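Ticket 345: Label printer drops off the network after sleep
Site: Remcombe stockroom
Status: Closed
Opened: 24 October 2022
Views: 1000

Problem as reported

The label printer in the Remcombe stockroom prints fine in the morning. If it sits unused for 20 minutes it goes to sleep, and after that no job reaches it. The Cluleo inventory program shows the job as sent. The printer shows a steady green light and does nothing. Turning the printer off and on brings it back, and then all the waiting labels come out at once, including duplicates from people who pressed Print more than one time.

The stockroom uses the labels on shelf bins and on storage boxes with lids. Until this is fixed they are writing labels by hand with a marker.

Setup

Printer is on Wi-Fi, address handed out by the router. Two PCs print to it, both through the Cluleo print service. Label size is the small one used on box ends. Paper roll is new. Firmware was last updated when the printer was installed, and I don't have a record of the version from then.

Step 1. Checked the obvious

Printed a test page from the printer's own menu. Good. Printed from PC 1 and PC 2 with the printer awake. Good. Left it alone until it slept, then sent a job from PC 1. Nothing. Pinged the printer from PC 1, no answer. Pinged the router, answer right away. So the PC is on the network and the printer isn't.

Step 2. Turned off sleep in the printer menu

Set the sleep timer to Never and saved. The printer still slept at 20 minutes. Went back into the menu and the timer had gone back to its old value. Tried again from the web page for the printer instead of the buttons, same result. The Cluleo print service seems to push its own settings each time it connects.

Step 3. Fixed address

Set a reserved address in the router for the printer and pointed both PCs at it. I had some hope for this because PC 2 was still holding an old address. It cleared up the error message on PC 2. It did not change what happens after sleep.

Box for the next round of test labels:

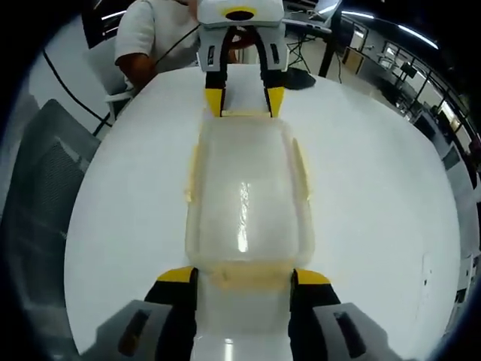
Xuân Quách wrote back that the Owen site had the same trouble with the same model, and the cause there was the print service profile overwriting the sleep timer. The setting is under Devices, then Profiles, then Power, and it has to be changed for the whole profile. Changing it for one printer looks like it saves but doesn't. Xuân also said to clear the queue before restarting the service or the duplicates come back.

Step 4. Changed the profile

Found the Power page where Xuân said. Sleep was set to 20 minutes with a check mark next to "apply on connect." Set sleep to Never and left the check mark on. Stopped the service on both PCs, cleared the queue (102 jobs, nearly all duplicates), started the service again. The printer menu now shows Never and keeps it after a restart.

Step 5. Long test

Left the printer alone over lunch and sent one label from each PC. Both printed within a few seconds. Left it overnight and did the same in the morning. Both printed. Ping answered every time.

Step 6. Print position

While testing I noticed the text was sitting too far left and losing the first character of the bin code. This is a separate fault. The template was set for a roll with a wider margin. Picked the right roll in the template, ran the gap calibration from the menu, and the full code now prints. 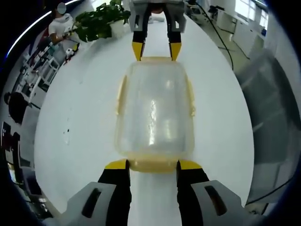

Clear storage box with pale yellow latches, Remcombe.

Left to do

Firmware update is waiting on the file from Tevalden. I don't expect it to change anything here, but the printer should be on the same version as the one at Owen. If the update resets the profile, repeat step 4.

Closed as fixed.

3 comments

Delphine Van Dusen
Does the profile change affect the big label printer too? Ours shares that profile and I would like it to keep sleeping at night.

Xuân Quách
Yes, it will. Make a copy of the profile, rename it, and move the big printer to the copy before you change anything.

Delphine Van Dusen
Did that, works. The copy kept the check mark on by itself.

Shares: 20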